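Pedarville Toy Library Will Move to Quezada Street After Summer Break

The toy library of Pedarville will leave the basement of the old post office and continue its work in a bigger place on Quezada Street, the town council decided on Tuesday evening. The vote was 4 to one. The new rooms are on the ground floor, which was the main wish of the families who use the service.

The library lends toys, puzzles and board games to families with children up to eight years old. At this moment it has 806 items in its catalog and 238 families with a valid card. A family can take three items home for three weeks, and one of them can be a large item, for example a balance bike or a play kitchen.

In the present location the parents must carry everything down and up a narrow staircase. For people who come with a stroller this is a real difficulty. Some of them leave the stroller near the entrance door, and when it rains the entrance becomes crowded very fast. The heating has also given problems for two winters. In February the library was closed for nine days when a pipe broke in the storage room, and a part of the puzzle collection had to be thrown away.

"We lost many good puzzles that week, and some of them are not made anymore," said Ghizlane Kamel, who has run the library since it opened. "After this I started to write letters to the council. I think I wrote too many, but they answered all of them."

The new place was before a fabric store with the name Cliradano. The store closed last year and the owner of the building offered a rent which is only a little higher than what the town pays now for the basement. The contract is for five years. The council will pay the rent from the culture budget, and the moving costs will come from the money which was saved when the summer concert was canceled.

Council member Gumaro Robles voted against the plan. He told the meeting that he supports the library but does not agree with the street. According to him, Quezada Street has too much traffic in the afternoon and there are not enough places to park near the building.

"A mother with two small children and a big box should not have to cross there," Robles said. He asked for a crosswalk before the opening. The council did not decide about this, but the street department will look at the question and bring an answer to the next meeting.

The opening hours will change too. Today the library is open on two afternoons and on Saturday morning. In the new place it will open on four afternoons, and one of them will continue until 7 p.m. for parents who work late. Saturday morning will stay as it is. The yearly card will still cost 60 dollars for a family, and half of this for families who receive help with school meals. The price did not change since the first year.

A bigger part of the discussion on Tuesday was about the catalog. Until now each item has a paper card in a drawer, and when somebody asks for a certain game, the person at the desk must search by hand. The library will begin to use a computer program called Pitia, so parents can look from home which toys are free and reserve them. Kamel said that the work of typing the cards is already half done. She expects that the reservation page will be ready some weeks after the move and asks for patience in the first days.

Kamel also explained how the toys are checked when they come back. Plastic pieces are washed in warm water with soap, cloth toys go in a bag in the washing machine, and wooden toys are cleaned with a damp cloth only. Every set is then compared with the list inside its box. If a small piece is missing, the family gets a message and has two weeks to find it. There is no fine for the first time.

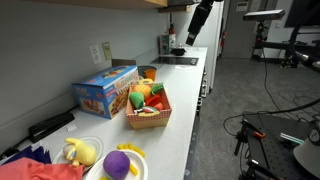 Pretend food and doctor sets are the most borrowed items for children between three and five years, she said, and there is usually a waiting list before the holidays. Older children ask mostly for building sets and for board games which the whole family can play. The library would like to buy more games for the age of six to eight, where the choice is still small, but this will depend on what is left after the shelves are paid.

Parents who were present at the meeting had mostly questions about practical things. One father wanted to know if there will be a toilet for children. There will be one, with a changing table, at the back of the building. A grandmother asked if the Saturday story hour will continue. It will, but in the first month it will take place in the school library, until the carpet in the new reading corner is put down.

The basement will close on the last Saturday of June. Families who have toys at home on that day can keep them during the summer and bring them back to the new address in September, without extra cost. Those who prefer to return everything earlier can do it during the normal hours - the desk asks only that the boxes are complete and closed with a rubber band.

The library does not accept donated toys during the move, as there is no space to keep them. Donations will be possible again from October. Soft toys without a label and toys with old batteries inside can not be taken at any time.

People who want to help with packing can leave their name at the desk in the post office basement. The packing will be done in the evenings of the last week of June, from 6 p.m., and strong boxes of medium size are also welcome.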